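Ruvness Hand-Held Demonstration Kit: Operator Guide
Last updated: April
Print this page | E-mail this page

Section 4. Recording Demonstrations: Sorting and Packing Household Items

4.1 Purpose

This section sets out how an operator records demonstrations with a pair of hand-held grippers. Each gripper carries its own camera. The procedure applies to packing and tidying tasks in which small goods are picked up one at a time and placed in a container or at a marked spot. For recordings made by remote control, refer to Section 6.

Operators must complete the Andgate induction before recording without supervision. Induction records are kept by Moushumi Miah at the Osbridge office.

4.2 Preparing the work area

1. Select a flat surface that can be reached from one standing position. A bed or low table is acceptable. Cover soft surfaces with a cloth or plastic sheet and pull it as smooth as practical.

2. Place containers and bags toward the back, against a wall if there is one. Bags must stand open and unsupported by hand.

3. Place folded textiles and boxes in front of the bags. Small goods such as snack packets go nearest to the operator, with clear space in front of them for the fingers to open.

4. Hold both grippers at the starting position, with the jaws open and pointing toward the goods. Check that the camera view takes in the goods and the bags behind them.
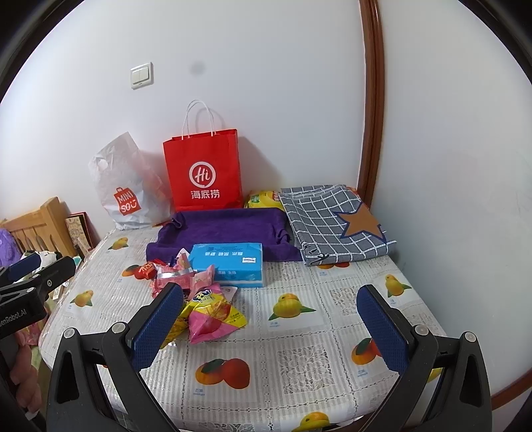

5. Enter the layout name in the session log. Use a name that another operator would understand, for example "bed, two bags, towel and snacks." Do not use initials.

6. Ask other persons in the room to remain behind the operator until recording has ended.

NOTE: Patterned covers are permitted. Do not change the cover partway through a set. If the cover has to be replaced, close the set and open a new one.

CAUTION: Remove glass, blades, medicines, and open food or drink from the surface before the grippers are picked up.

4.3 Recording an episode

1. Start both cameras from the Willems control screen. Wait until the status for each gripper reads READY.

2. Hold still for a slow count of 4. The software uses this period to align the two recordings.

3. Approach the first item at a steady pace. Avoid sudden turns of the wrist, which blur the image and make the path difficult to reproduce.

4. Close the jaws squarely on the item. Thin packets should be held by their side edges and kept upright, with the pads applying only enough pressure to prevent slipping. Do not crush the contents.

5. Where two grippers are used, each may hold a separate item. Keep the fingers of one gripper clear of the other at all times, and keep hands below the jaws. 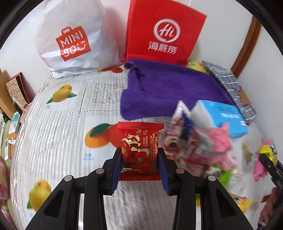

6. Move the item to its destination and open the jaws fully before withdrawing. A partly opened jaw may drag the item back out of the bag.

7. Return to the starting position between items.

8. When the last item has been placed, hold still once more and select STOP. An episode must not exceed 90 seconds. Longer tasks are to be divided at a natural pause.

NOTE: If an item is dropped, pick it up and continue. Mark the episode RECOVERED in the log. Recovered episodes are of value in training and should not be deleted. If an item falls to the floor, select STOP and mark the episode INCOMPLETE.

CAUTION: Do not place fingers between the jaws while a trigger is held.

4.4 Between episodes

1. Move at least two items to new positions. Repeated layouts reduce the usefulness of a set.

2. Wipe the grip pads with a dry cloth if dust or crumbs are present. Solvents must not be used on the pads.

3. Check the screws on both fingers and the camera clamp knob. Tighten by hand only.

4. Confirm that sufficient storage remains. The control screen displays a warning after 800 episodes, at which point the files must be transferred before work continues.

4.5 Submitting a set

Upload the completed set together with the session log. Sets received without a log are returned to the operator. Questions about rejected episodes should be addressed to Solomiia Hladun, Data Review, extension 1975.

Print this page | E-mail this page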